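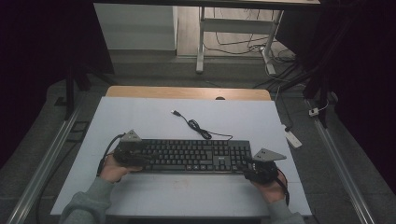

De : Konrad Kaczmarczyk
À : liste des dégustateurs
Objet : Re: Cuvées pour le repas d'octobre ?

Bonjour à toutes et à tous,

Ostap Sydorenko a écrit :
> J'hésite encore pour les blancs. Quelqu'un a-t-il goûté
> le dernier Pietrzak ? On me dit qu'il est très tendu, et
> j'ai peur que ça passe mal avec le fromage de brebis.
> Et il reste du Clerkholm ou pas ?
> Ostap

Oui, goûté hier soir, et quel plaisir ! Tendu, c'est vrai, mais avec une matière superbe derrière (poire, un peu de fenouil, une finale saline qui n'en finit pas). Avec le brebis j'ai trouvé ça magnifique, à condition de le sortir du frigo une bonne demi-heure avant. La parcelle Skindard a donné 1600 bouteilles cette année, contre 761 l'an dernier après le gel, donc on devrait pouvoir en avoir deux cartons sans supplier personne !

Pour le Clerkholm, le caviste m'en garde, mais en magnums seulement, numérotés jusqu'à 286. J'en prends un ? Deux ?

Côté rouge, je défends toujours l'Adon. Ouvert à midi, bu à 20 h, il était méconnaissable : la réduction partie, plein de cerise noire.

Dites-moi vite pour les quantités, je passe la commande en fin de semaine.

Konrad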